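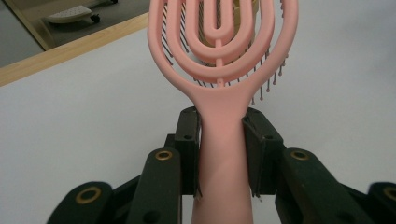

September, tension loss, second batch

Strung the last of the club rackets this morning for Amra Kadrić's juniors at Bornley. Same machine as before, clamps cleaned first, pre-stretch off. Reading on the tension tester straight after: two of them came out low again, both on the cross strings. I think I am letting the tension head settle too long on the outer crosses before clamping. Will try pulling quicker on the next one and write down the difference.

Left the four test frames on the rack overnight. The Vurkell poly dropped the most, the multifilament hardly moved. Bongani Venter wants to know if that holds after a few hours of play. We can't tell from the rack, so he is taking two to Buthelezi for the doubles session and will bring them back unwashed, clay and all.

Reel stock: one 200 m reel of the poly left, started. At 12 m a racket that won't see us through the league matches. Order before the month is out.

Grommets. The older frames have cracked strips at the head and one had a sharp edge that had cut into the main string. Replaced that strip, filed the hole. Check the others before stringing.

Ball count for the bounce test: 9 cans, all opened the same day. Drop height as before, onto the concrete by the door. Cement dust from the floor got on the felt, so brush the balls off next time and sweep first.

Counter on the machine reads 1,772 pulls. Service was due a while back. Grease is in the bottom drawer, calibration weight is with Amra.

Still to do: regrip the two loaners, answer the email about string savers.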